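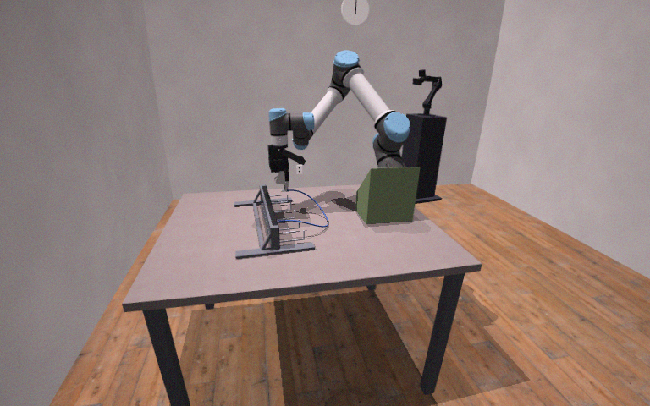

Will the Horngate community hall reopen for bookings by the end of June?
The main hall and the kitchen will. The upstairs meeting room needs a new fire door first and we expect to open it later in the year.

Progress report to the Undik Community Grants program
Project: Horngate Hall repairs, stage two
Prepared by Elaheh Ghasemi, project coordinator
April 4, 2023

Work since the last report

The roof is finished. Jafarzadeh Roofing replaced the iron on the north side and re-flashed both chimneys. They found rotten battens along the gutter line, which added 17 metres of timber to the job. We paid for this from the contingency. The gutters and downpipes are new on all sides and now drain to the street instead of under the front steps.

The kitchen has been stripped out and rewired. The old hot water unit was leaking into the wall cavity and the plaster behind it had to come out as well. New plaster is up and the first coat of paint is on. Benches have been ordered from Flarkham Joinery. They gave us a delivery date in March and then moved it by a month. We have asked for the new date in writing.

The ramp to the side entrance was poured in February. The council inspector asked for a second handrail, and it was fitted the following week. The inspection has been signed off and a copy is attached to the acquittal form.

Use of the hall during the works

We kept the front room open for the whole period. The playgroup, the seniors' lunch and the English conversation class all stayed on. The dance school moved to the primary school gym and has told us it wants its old time slot back. Attendance across all groups was 857 visits for the period, lower than the same months last year. The drop is mostly the dance school.

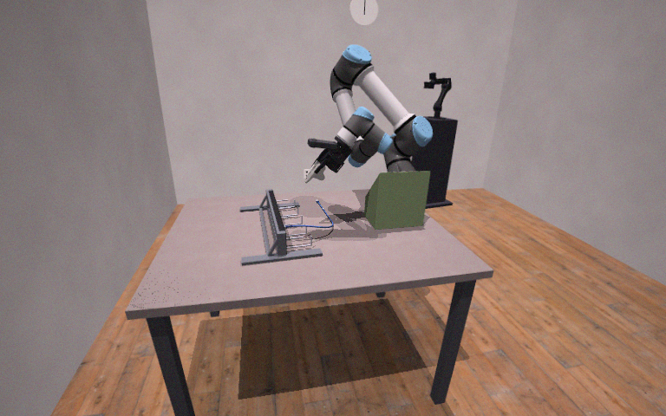
The table and the back wall.

Noise was a problem for the conversation class while the roof was being done. We changed their session to the evening and most people kept coming. Two families from the playgroup raised concerns about dust, so the builder put up plastic sheeting at the end of the hallway and we had the carpets cleaned.

Budget

Spending is within the approved total. Roofing came in over its line by the cost of the battens, and the ramp came in under. We would like to move the amount left from the ramp into the kitchen line to cover the extra plastering. The request is on the variation form and needs your approval before we can pay the final invoice.

Local fundraising has gone better than planned. The quiz night sold 135 tickets and the raffle did well. The money will go towards new chairs, which are outside the grant. More than 30 people have also put their names down for the painting weekend.

Problems and delays

The fire door for the upstairs room is the main delay. The opening is an odd size and the door has to be made to order. The first supplier withdrew its quote. We have a second quote and are waiting on a third, as your guidelines ask for.

Next steps

Fit the kitchen benches and have the stove connected. Finish painting the main hall. Sand and seal the floor once the painters are out. Send you the final figures for the roof and the ramp with the next report.

Recent reports
Horngate Hall repairs: stage one final report
Undik small grants round: successful applicants
Flood drain works on the Horngate oval
How to fill in a variation form

This site uses cookies to remember your settings. By continuing to browse you agree to our cookie policy.

Contact us | Copyright Horngate Hall Association | Back to top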